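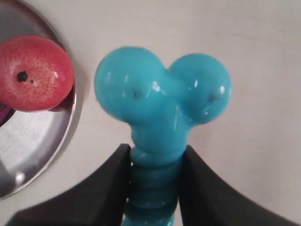

Pushpa Mishra asked in the comments of the first version why we want money for a second set of fingers before we have a second arm. Her question was fair, so the budget part is now longer.

Farance: data card and equipment plan

Contents
200 recordings of one arm with a two-finger gripper, taken with the wrist camera. The objects are small, among them a blue rubber toy with a ribbed stem. 40 recordings are kept apart for testing.

Equipment to buy
Finger pairs: six. Fingers are a wear part and must be in the budget from the start.
Wrist camera: one spare, the same model as now.
Rubber objects: 100, ordered in one lot from Jirneck so the material stays the same.
Second arm: not before the test results are ready. The quote from Ashour is valid until February.

Open points
Shipping is not included in the Jirneck price. The spare camera may move to the Dumis budget, if they agree to share it.

Please write to us before you order the same parts.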